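Clarnska Neighborhood Association
Minutes of the February meeting

The meeting opened at 7:05 p.m. in the library's downstairs room. The minutes of the last meeting were approved with one correction: the drain repair is on the east side of Minex Street, not the west.

Money
The balance stands at $1,313 after the insurance payment. The snow removal bill has not come in yet and will be paid when it does.

Street trees
The city has agreed to replace the dead maples between the bus stop and the school. Members asked for something that does not drop fruit on the sidewalk. A letter will go to the parks office asking for a list of what they have in stock – hornbeam was mentioned, also ginkgo if male trees can be had. Watering in the first summer falls to the residents, and a sign-up sheet will be at the next meeting.

Parking on Chaimongkol Lane
Cars are still being left across the mouth of the alley on Tuesday, when the trash truck comes. Two pickups were missed. Agreed to ask the city for painted curbs. A motion to pay for our own signs failed, 4 to 9.

Spring newsletter
More than 200 copies of the fall issue were left over, so the print run will be cut. Copy is due by the end of the month. Evex Printing has held its price from last year.
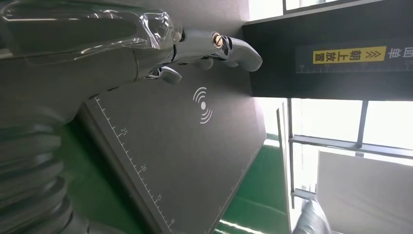

Block party
The permit fee has gone up. The street will be closed from noon to 6 p.m., with tables set out by 11. The grill needs a new regulator before it is used again. Music to end at 5.

Other business
The streetlight at the corner of Minex is out again. Reported to the city, no answer so far. A resident asked whether the book box could be moved out of the rain – held over to next month.

Adjourned at 8:20 p.m. Next meeting same room, same time.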